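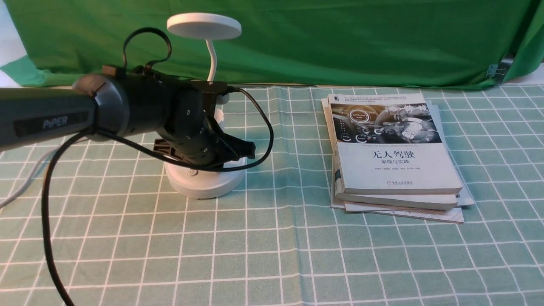
Khoa Lụcによれば、負荷表のない配線図は検討のしようがなく、器具の位置がどれほど丁寧に描かれていても、描き直しを求めるほかないという。本章で扱う負荷表は、この指摘に沿って配線図より先に作成する。

第4章 分岐回路と負荷の見積り

4.1 本章の範囲
本章では、単相100 Vの分岐回路に接続される負荷を集計し、回路の分割と電線の太さを決める手順を述べる。引込線および幹線の設計は第3章で扱った。接地と漏電保護は第6章に譲る。

計算例にはZuvdale集合住宅の改修設計を用いる。主開閉器は定格40 A、引込方式は単相三線式である。各住戸の負荷表は2025年12月10日現在のものとし、その後の変更は反映していない。

4.2 定格の読み方
器具の銘板には、定格電圧、定格電流、定格消費電力のうち二つ以上が記される。抵抗負荷では、いずれか二つから残りを求めてよい。電動機や整流回路を含む負荷では力率が1を下回るため、消費電力を電圧で割った値は実際の電流より小さくなる。この場合は銘板の電流値を優先する。

配線器具の定格電圧125 Vは、使用できる電圧の上限を示す。回路の公称電圧が100 Vであれば、容量の計算には100 Vを用いる。両者を取り違えると許容電力を25パーセント過大に見積もることになり、初学者の答案に最も多い誤りである。

延長コードやタップには、器具全体に対する合計の上限が別に定められている。差込口の数と許容電力との間に比例関係はない。円形の筐体に交流用の差込口とUSB-Aポートを並べた形式でも、扱いは同じである。USBポートの出力は内蔵電源の損失を加えたうえで交流側の負荷に算入する。

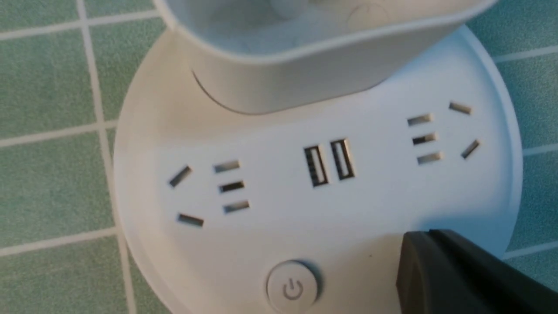 4.3 負荷の集計
負荷は、連続負荷と短時間負荷に分けて記入する。本書では三時間以上続けて使用するものを連続負荷とし、分岐回路の定格電流の80パーセント以内に収める。定格20 Aの回路であれば16 Aが限度となる。

計算例の居室Aでは、一つの分岐回路に接続される連続負荷の合計は1,722 Wである。力率を1とすると、電流は次のとおりとなる。

I = 1,722 ÷ 100 = 17.22 A

遮断器の定格には達しないが、限度の16 Aを超えている。そこで430 Wの暖房器具を別回路に移す。

I = (1,722 − 430) ÷ 100 = 12.92 A

移した先の回路についても同じ集計を行う。元の回路だけを確認して終える例が多いので、負荷表には移動元と移動先の両方の回路番号を記す。

4.4 電圧降下
単相二線式の銅線における電圧降下は、次の近似式で求める。

e = 35.6 × L × I ÷ (1000 × A)

ここでeは電圧降下(V)、Lは電線のこう長(m)、Iは電流(A)、Aは導体の断面積(mm²)である。こう長20 m、直径2.0 mmの単線(断面積3.14 mm²)とすると、分割前は3.90 V、分割後は2.93 Vとなる。計算例の設計目標は3 V以下であり、分割後の値はこれを満たす。

差込口の配置も見積りの段階で検討する。角形の大型アダプタは本体が差込口の周囲に張り出すため、口数の一部は使用できないものとして数える。口数が足りないと、使用者はタップを継ぎ足し、負荷表にない接続が生じる。 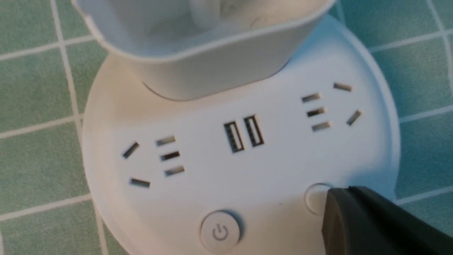 4.5 用語と記号
分岐回路 幹線から分岐し、分岐過電流遮断器を経て負荷に至る配線をいう。
こう長 電源側の端から負荷側の端までの電線の経路の長さをいう。往復の長さではない。
需要率 最大需要電力を設備容量の合計で除した値をいう。記号はD、単位は百分率とする。

需要率は幹線の計算に用いるもので、4.3の集計には適用しない。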